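September, Molla bench, after lunch

Back on the sorting task for Herkeo, and I'm happy to say the afternoon went much more smoothly than the morning did! We're at 64 demos now by remote control, and I finally feel like my hands know which arm is which (the first day I kept steering the left one while staring at the right). I put down fresh brown paper because the bare white top was giving me glare, and it's so much easier on the eyes.

What I'm trying to teach is both arms working at once, buttons and capacitors out of the blue tray and into the bins. It's tempting to drive one and park the other, but then Penrose learns to dawdle, so I've been making myself keep the two going together, even when it comes out a bit clumsy. 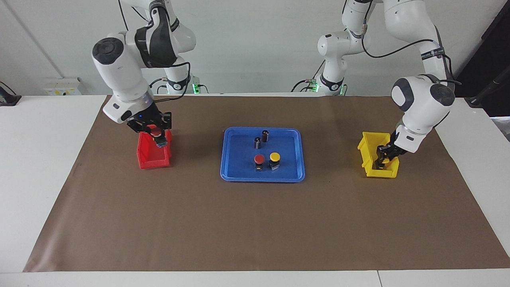
Still to do

Throw out demos 3 and 17, I let go too high in both. Ask Makska whether they want the tray turned between runs.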